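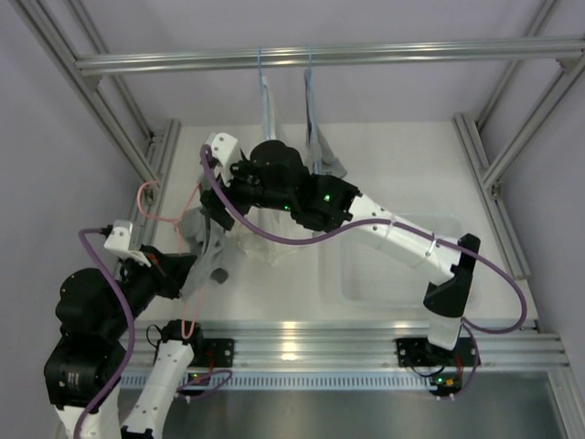 Both arms at the work surface, with clothing and hangers.

Wednesday, notebook for the Clevton hall conversion

Started at 7 with the damp readings in the old reading room. The north wall is still the worst one. I took 11 points along the skirting and the highest was again under the second window, where the plaster was patched before we came. I marked it with pencil, please do not paint over the mark.

The sample boards for the acoustic ceiling came from Fliramus. There are two thicknesses. The thin one is easier to fix, but it moves when I press in the middle, so I would prefer the thick one over the stage - the joists there are not evenly spaced. To check: does the thick board still clear the top of the old picture rail? On my drawing there is 59 mm, on the architect's drawing there is less. I have to measure it again with the ladder.

Front door: the ramp is now within the slope we agreed with the access group from Zisinthorpe. The handrail is not. It stops too early at the bottom and must continue past the end of the ramp. I have written this to Fuentealba, who are making the rail, and asked for a new price.

The kitchen hatch was tried in the afternoon. It closes, but one has to lift it a little on the left side. Probably the runner is not vertical. I loosened two screws and it became worse, so I put them back as before.

Chairs: the order says 99, the store room plan was made for fewer. Stacked in sevens they go in, but then the cleaning cupboard door opens only half. Somebody should decide about this before the shelves are fixed.

Tomorrow: ladder, picture rail, second coat on the lobby test patch. The key for the meter cupboard is in my drawer.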